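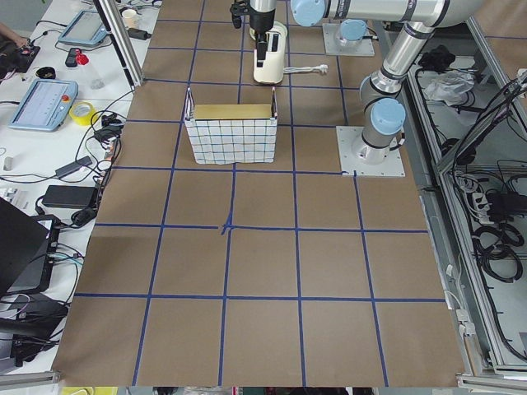
Checkered basket on the kraft paper, table taped off in blue.

Category: Home & Household > Storage and Organizing

Fabric baskets on open shelves, worth it or not?

vserra_
I'm redoing the hall closet in January and want to get rid of the cardboard boxes. Thinking of soft baskets like the one up top, open, no lid. It would be 8 of them on three shelves, mostly hats, light bulbs, batteries, tape. Do they hold up? My sister says they all end up slumped.

stunine
Your sister is right. Mine folded in at the corners within a year. I went back to plastic bins and have not looked at a fabric one again.

Eleri P.
Depends what goes in them. Hats and scarves are fine. Batteries are heavy and sink to one corner and pull the whole side down. I'd put those in a shoe box and put the shoe box in the basket.

fasil_asfaw
Cut a piece of thin board for the bottom and one for the back. Costs next to nothing. I did mine with leftover paneling and they have kept their shape through two moves.

stunine
At that point you have built a box. Just buy the box.

fasil_asfaw
A box doesn't fold flat when I don't need it, and my shelves are 11 3/4 deep. Most bins at the store are 12 or more. Measure first, vserra_.

vserra_
Mine are 13 deep so either would go. How do you wash them?

Eleri P.
Cold water, by hand, hang upside down. Don't use the dryer. The printed ones I had faded a bit on the side that faced the window.

bereket113
I'm with stunine on the batteries but not on the rest. Clear plastic on an open shelf looks like a stockroom. My wife labeled ours with luggage tags tied through the handles and we can find things now.

stunine
Clear plastic doesn't need labels.

vserra_
OK, going with fabric for the top two shelves and plastic on the bottom for the heavy stuff. Does anyone know if the light bulbs need to stay in their sleeves?

Eleri P.
I leave mine in the sleeves. Lost two otherwise.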